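Jan 13, 2018

I said I'd write up the puppet show while it was still fresh and then the holidays ate me alive, so you're getting it now, from the couch, with a blanket and a cup of tea I keep forgetting about.

For anyone who missed the earlier posts: I've been tagging along with a little theater company called Tosano, who make shows for kids under six. By tagging along I mean I sew things, carry things, and for this last show I also ran the sound from a laptop behind a curtain, which I had never done before and which took years off my life. The show was called The Cloud Who Came to Lunch. It ran for two weekends in the old library hall in Cerkdale, and we sold 98 tickets for the final performance, in a room that seats a hundred if everybody is friendly. I still can't get over that. The first time I went to one of Tosano's shows there were more people on stage than in the chairs.

The story is tiny. A girl named Pim is having soup. A cloud comes in through the window and wants soup too. Clouds, as it happens, don't have mouths, so there's a long stretch in the middle where Pim tries to work out how to feed it. She tries a spoon, a straw, a watering can. In the end she just blows on the soup and the steam goes up and the cloud gets bigger and bigger until it fills the whole stage, and then it rains, and then it goes home. Thirty-five minutes. No interval, obviously, you'd never get them back in their seats.

Yen-ting Siu wrote it and directed it, and she is the calmest person I've ever seen in a rehearsal room. She has this rule that there can't be a single line in the script that's there for the parents. No winks, no jokes over the kids' heads. I argued with her about it back in the fall (I had what I thought was a very good joke about cloud storage, and I stand by it) and she just let me talk until I ran out of steam and then said okay, let's try the scene again. The joke did not go in.

The cloud itself was the big headache. We went through three of them. The first was quilt batting over a wire frame, and it looked gorgeous in my living room and like a sick sheep under the lights. The second was balloons inside a net bag, and I don't want to discuss the second one. Number three was white parachute silk with a fan underneath, operated by two people in gray pajamas, and the minute it puffed up for the first time we all made the same noise. I hemmed every inch of that silk. It slides around under the needle like a live fish, and if you ever have to sew some, put tissue paper beneath it and tear it off afterward. That's the only useful thing in this whole post, so write it down.

The money side was what it always is. Tosano had 2,000 dollars to make the whole thing, and 500 of it went on the fan and the silk before anybody had bought so much as a roll of tape. Everything else came out of people's garages and kitchens. The soup bowl is mine. Pim's table belonged to somebody's grandmother and has one short leg, so there was a folded program under it at every performance, and I got very good at folding it to exactly the right thickness in the dark.
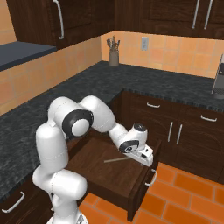
Fumiko Katayama thinks we should have let the rain go on much longer, and she told me so in the lobby with her coat half on. By her account the front row had only just noticed they were allowed to put their hands out when it stopped, and a three-year-old needs a good long while to decide whether rain is a thing she wants to be part of. If it had been up to her we'd have cut the watering can and given all of that time to the rain.

I've been chewing on this ever since. I love the watering can! It got the biggest laugh every single time. But she's right about the hands. From where I was sitting, squashed in next to the speaker with my finger on the space bar, I could see the front row pretty well, and there was one little boy in a yellow sweater who spent the entire rain scene looking at his mom to check if it was all right. He'd just gotten his arm up when the lights changed. I passed it on to Yen-ting and she wrote it in her notebook and didn't say anything, which with her can mean absolutely anything.

The thing about playing to very small children is that they don't clap when you think they're going to. They don't clap at all, half the time, they just get up and walk toward the stage. At the second performance a girl came right up to the edge during the soup and offered Pim a raisin. Our Pim took it, said thank you, and put it in the soup. From then on the rest of the audience felt strongly that everything should go in the soup. We got a mitten. We got a bus ticket. I was sitting there with the thunder cue all lined up and no idea when I'd be needed, and the scene went on for what felt like a week. Best thing that happened in the whole run, if you ask me.

We also had a crier or two at each show, always at the same place, when the cloud starts to grow. We talked a lot about that. One camp wanted to make it smaller, and one camp said a little bit scary is good and that's what laps are for. What we ended up doing was slowing it way down, and bringing in a hum underneath so that it didn't grow in silence. The hum is me, by the way. I recorded it in my closet with a coat over my head. After that it was mostly wide eyes, and one kid who hummed back.

I made exactly one really bad mistake with the sound, and I may as well confess it. On the first Saturd— no, let me not even pin it down, on one of the early shows I hit the wrong key and played the rain while Pim was still hunting for a straw. Pim looked up, looked at the window, said "Not yet," and carried on. The children all shouted NOT YET at the ceiling. Yen-ting kept it in! So from then on I had to make the mistake on purpose every time, and it turns out doing something wrong at the right moment is much harder than doing it right.

A few of you asked about the music. The songs are by a duo who go by Hsieh, and they did everything on a toy piano, a melodica and a bag of dried beans. There isn't a recording you can buy. I have asked, and asked again, and I've been told perhaps. The lunch song has been stuck in my head since the first read-through and I catch myself singing it on the stairs at work.

So what's next. Tosano has been invited to bring the cloud to Gotodo in March, which is a festival for the under-sixes a couple of hours' drive away, held in a school gym and a tent. The gym worries me a bit. The ceiling's so high that the cloud could look like a pillow in there, and the way it fills the stage is pretty much the whole show. There's been talk of hanging sheets to make a smaller room within the gym, and I think I know who'll be hemming those sheets. We also have to figure out how to black out the windows, and whether the fan is going to blow every fuse in the building, and who's got a car big enough for the table with the short leg.

I'm going to try and see as much as I can while we're there. There's a show that's all done with paper bags, and one for babies where you lie on the floor and somebody walks around with lanterns. I don't have a baby. I'm told that's fine as long as I lie down like everybody else.

If you came to Cerkdale, thank you, truly. If you came and your kid put something in the soup, I have a blue mitten (left hand, snowflake on the back) and a small plastic horse, and I'd like to get them home. Leave me a comment and we'll sort it out. The raisin I can't help you with.

Oh, and the tissue paper for the silk should be the cheap thin kind you get in shoe boxes. The fancy stuff doesn't tear clean and you'll be picking bits out of the seam for days.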